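Home | News | Projects | Events | Jobs | Contact

Fleltidness sets its folding budget for the coming year

After what must be the longest run of planning meetings we have had since the Misten office opened, the equipment budget for the laundry and garment handling work has been settled, and we are very pleased to share it with everybody who has been asking (and there have been a good many of you, both in the corridor and by post).

The main decision is to buy the hand-held grippers first and leave the robot arms until later. The plan pays for 40 grippers, to be ordered in October from Wuisan, with spare fingers and a charging case for each group that will be using them. They will go out to people's homes and student rooms, where everyday jobs such as laying out, folding and putting away clothes can be recorded on whatever desk or table is to hand. We had thought at first of fitting out one large room with identical benches – and a very smart room it would have been – but the sums kept coming back in favour of lending the kit out, and those who tried it that way in the spring were so cheerful about it that the argument rather settled itself. 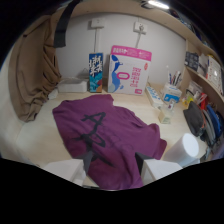 Will the robot arms still be bought this year?
Only 4 of them, and not before the first batch of recordings has been looked over by the Nilen team, who will be advising on which model to choose.

The arms are by far the dearest line in the plan, and we would like to spend that money slowly. Delivery, mounting plates, safety training and a service contract have all been priced separately this time, after last year's quotation left out the mounting plates altogether and gave us all a rather trying fortnight. A modest sum has also been put by for clothing. The list runs to 161 garments at present, mostly T-shirts, with towels and a few pairs of children's trousers, and we would gladly take good second-hand things in any colour or size, prints and all.

Storage has been the other puzzle. The old cupboard in Misten will not hold everything, so shelving for room 307 has been added to the order, along with labels and a proper signing-out book.

Groups that would like grippers in the first round should send the equipment desk a short note saying how many people will be taking part and for how many weeks. The desk is open on Tuesday from ten o'clock, and the kettle is usually on.

Contact the equipment desk | Copyright Fleltidness | Back to top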